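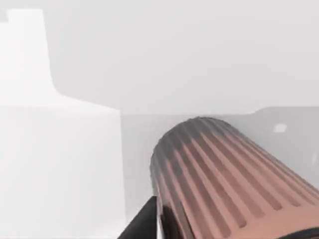

Winter opening of the Irnstead reading room

The reading room in Irnstead will stay open through the cold months this year, and I am very glad to be able to write it. In the last two winters we closed after the clocks changed, for the reason that the heating was old and the bill was bigger than the whole book budget. Now the heating is repaired. The repair has cost us 2,000 pounds, of which the greater part came from the summer book sale in Jostthorpe, and the rest from the box at the door.

For those who have moved here recently, I should explain what the room is. It is the long room above the former seed shop, with the entrance from the yard and not from the street. You go up fourteen steps, and the last one is higher than the others, so please mind it. We have shelves on three walls, two big tables, and the armchairs by the window, for which there is always a small and polite competition. Everyone can come and read. If you wish to take books home you need a card, which is free, and you fill in the form at the desk.

The hours until the end of January are as follows. On weekdays the room opens at two in the afternoon and closes at seven. On Saturdays it opens at ten and closes at one. On Sundays it is closed, with one exception: the exchange morning on 11/21/21, from ten until noon. On that morning you may bring up to five books in good condition and take the same number home. Please do not bring encyclopaedias. We have four complete sets already and the floor is old.

What is new on the shelves

We have received 217 books from a house in Jostthorpe that was being cleared. I spent several evenings with the boxes, and it was a great pleasure, although my back has another opinion. Many of them are novels from the fifties and sixties, in those thin cloth covers which feel so nice in the hand. There is also a whole shelf of books on rivers, canals and bridges, and quite a number on the keeping of bees. The former owner wrote small notes in pencil in the margins. I decided not to rub them out. In one bee book there is written only "wrong!" on page 88, with two lines under it, and I would like very much to know who was right.

The children's corner also has grown. The picture books are now in low boxes, so that small readers can look through them from the front, as one does with records. The longer stories remain on the shelf under the window. Several parents have asked for more books in other languages, and I can say that we now have some in Polish, Portuguese and Lithuanian. If you have at home children's books in another language which are no longer read, we would be thankful for them.

The reading circle

The circle meets again on the first Tuesday evening of each month, at half past seven, after the room has closed for the others. In autumn we read short stories, one for each meeting, and this worked better than the thick novel of last spring, which I think only three of us finished. (I was not one of them, I confess it.) For the January meeting we will read travel writing. The book is "Dorkunura", an account of a winter spent in a mountain valley, and it has 426 pages, but the letters are large and there are many maps. We have a few copies for lending. Put your name on the list at the desk, and please return the copy after two weeks so the next person has time.

You do not need to speak in the circle. When I came to this country I sat for almost half a year in such a group and only listened, and I learned more English there than in my course. If you are learning the language too, you are very welcome, and you may ask about any word. Often the others discover that they also do not agree on what it means.

Small requests

The returns box in the yard is leaking a little at the lid. Until it is mended, please bring books inside when it rains, or put them in a plastic bag with the knot on top.

Tea is still 50 pence. The cups go back on the tray and not on the radiator. The grey cups have disappeared one after another since summer, so if you find one at home, it will be taken back without any questions.

The printer can be used again. It prints in black only. Please pay at the desk before you print, and bring your document on a memory stick, as the computer is slow with e-mail.

Some readers asked if dogs may come up. After some discussion, yes, on a lead and lying down, but not during story time on Saturday.

The catalogue

The old card catalogue is being copied into the computer with a program called Testa. We have reached the letter M, and 445 titles are still waiting from that letter alone, mostly on account of the detective stories. During this work it can happen that a book is on the shelf but not in the computer, or the other way round. In such a case ask at the desk and we will look in the drawers, which will stay where they are until the last card is done.

The next newsletter comes out after the New Year. If you have something for it, leave a sheet in the green folder, and write clearly, for I am the one who must type it.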